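스마트워치 앱 출시 전 점검표 (원형 화면용) 및 점검자 의견

대상 앱: Flekar 키보드, 시계용 시험판
시험 기기: Xue 원형 시계 2대, Bomula 사각 시계 1대
점검일: 2023년 2월 17일
판정 표시: 적합 / 조건부 / 부적합 / 해당 없음

점검표를 읽기 전에 한 가지 부탁드립니다. 저는 한국어가 모국어가 아니어서 표현이 조금 딱딱할 수 있습니다. 뜻이 분명하지 않은 항목이 있으면 댓글로 알려 주십시오. 지난 11월 판의 점검표에서 항목 순서를 바꾸었고, 배터리 부분은 새로 썼습니다.

1. 화면과 글자

1-1. 원형 화면의 가장자리에서 글자가 잘리지 않는다. 조건부
의견: 영어 자판은 문제가 없습니다. 한글 자판에서는 맨 아래 줄의 왼쪽 글쇠가 조금 잘립니다. 누르는 것은 가능하지만 글자가 보이지 않으면 사용자가 불안하게 느낍니다.

1-2. 화면을 90도 돌린 뒤에도 자판의 위치가 유지된다. 적합

1-3. 글자 크기를 가장 크게 설정해도 입력 칸이 가려지지 않는다. 부적합
의견: 입력 칸의 절반이 자판 뒤로 들어갑니다. 출시 전에 반드시 고쳐야 하는 항목으로 표시했습니다.

1-4. 어두운 화면과 밝은 화면에서 모두 읽을 수 있다. 적합

2. 입력

2-1. 빠르게 입력할 때 글자가 빠지지 않는다. 적합
의견: 짧은 문장 400개를 입력하는 자동 시험을 사용했습니다. 빠진 글자는 없었습니다. 다만 자동 시험은 손가락 대신 신호를 보내는 방식이므로, 손으로 하는 시험도 따로 하시기를 권합니다.

2-2. 자동 완성 단어가 두 줄을 넘지 않는다. 적합

2-3. 지우기 글쇠를 길게 누르면 단어 단위로 지워진다. 조건부
의견: 한글에서는 단어 단위가 아니고 글자 단위로 지워집니다. 개발자의 의도인지 오류인지 설명서에 나와 있지 않습니다. 확인을 요청했고 답을 기다리고 있습니다.

2-4. 장갑을 낀 손으로 입력할 수 있다. 해당 없음

3. 개인정보와 권한

3-1. 설치할 때 필요한 권한만 요청한다. 부적합
의견: 위치 권한을 요청합니다. 키보드에 위치가 왜 필요한지 앱 안에 설명이 없습니다. 거절해도 앱은 정상으로 움직이므로, 저는 이 권한을 빼는 것이 맞다고 생각합니다.

3-2. 비밀번호 칸에서는 단어 학습이 꺼진다. 적합

3-3. 사용자가 학습된 단어를 모두 지울 수 있다. 적합
의견: 메뉴가 깊은 곳에 있습니다. 설정, 언어, 고급, 기록의 순서로 들어가야 합니다.

3-4. 시계와 전화기 사이의 전송 내용이 암호화된다. 적합
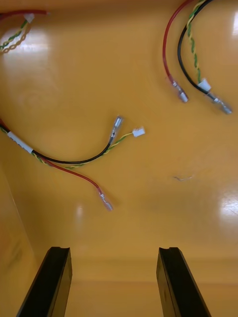

노란색 작업면 위의 와이어 하니스 세 개

4. 배터리와 발열

4-1. 앱을 쓰지 않을 때 배터리 소모가 기준 안에 있다. 적합

4-2. 계속 입력할 때 기기의 온도가 34도를 넘지 않는다. 조건부
의견: Xue 시계 한 대는 통과했고, 다른 한 대는 진동 기능을 켠 상태에서 기준을 넘었습니다. 진동을 끄면 두 대 모두 통과합니다. 진동의 기본값을 "약하게"로 바꾸는 것을 제안합니다.

4-3. 충전 중에 앱을 열어도 경고 없이 종료되지 않는다. 적합
의견: Bomula 시계에서는 충전 중에 화면이 시계 화면으로 돌아갑니다. 이것은 기기의 설정이고 앱의 오류가 아닙니다.

4-4. 절전 상태에서는 애니메이션이 꺼진다. 적합

5. 연결

5-1. 전화기와 연결이 끊겨도 입력하던 내용이 남는다. 적합

5-2. 다시 연결할 때 같은 메시지를 두 번 보내지 않는다. 부적합
의견: Dronov 메신저에서만 발생합니다. 연결이 끊긴 상태에서 보내기를 누르고, 그다음 연결을 다시 하면 같은 메시지가 두 번 갑니다. 기록에는 오류 번호 921이 남습니다. 기본 문자 앱에서는 재현되지 않았습니다. Dronov 쪽의 문제일 가능성도 있으므로 두 회사에 같은 기록을 보냈습니다.

5-3. 비행기 모드에서 앱이 멈추지 않는다. 적합

6. 설치와 삭제

6-1. 전화기 앱을 지우면 시계 앱의 삭제를 안내한다. 조건부
의견: 안내는 나오지만 영어로만 나옵니다. 다른 메뉴는 모두 한국어로 번역되어 있습니다.

6-2. 업데이트 뒤에 사용자 설정이 유지된다. 적합

6-3. 저장 공간이 부족할 때 이해할 수 있는 안내가 나온다. 적합

종합 판정: 보류

부적합 항목(1-3, 3-1, 5-2)을 수정한 판을 받으면 그 항목과 2번 전체를 다시 점검하겠습니다. 글자 크기를 고치면 자판의 배치가 바뀌고, 그러면 입력 시험의 결과도 달라질 수 있습니다. 조건부 항목은 출시 후 첫 업데이트까지 고쳐도 됩니다. 단, 4-2의 진동 기본값은 간단한 수정이니 이번에 같이 해 주시면 좋겠습니다.

이 점검표를 다른 앱에 사용하실 분은 2번 항목을 그 앱의 기능에 맞게 바꾸어 쓰십시오. 음성 입력 앱의 경우에는 마이크 권한과 소음 환경 항목을 추가해야 합니다. 사각 화면만 지원하는 앱은 1-1을 "해당 없음"으로 표시하면 됩니다.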